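Home | Boards | Roads and Transport | Search | Log in

Gullside parking permits, new zones

dpoirier56
The council has put Gullside into the permit scheme. Ten streets, one permit per house, second one on application. Forms are at the Wong building.

kerbside10
One per house is too few. We have three drivers.

F. Kimaro
It's enough for most. I couldn't park near my own door all August.

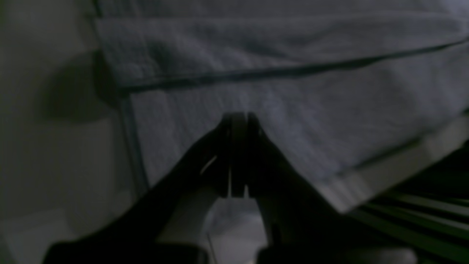
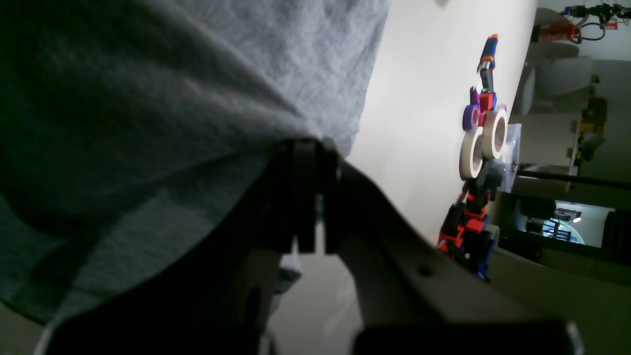 Page last changed: 2022-12-08

kerbside10
August is visitors. Charge the visitors.

dpoirier56
They will be charged. Read the notice, ref 2234, second page.

F. Kimaro
Does it cover the lane behind the shops?

dpoirier56
No, only the numbered side.

Comments (2)

Skillutska: Sent my form in, no reply yet. Is there a phone number?

Justska: Still against it. The buses should have been sorted first.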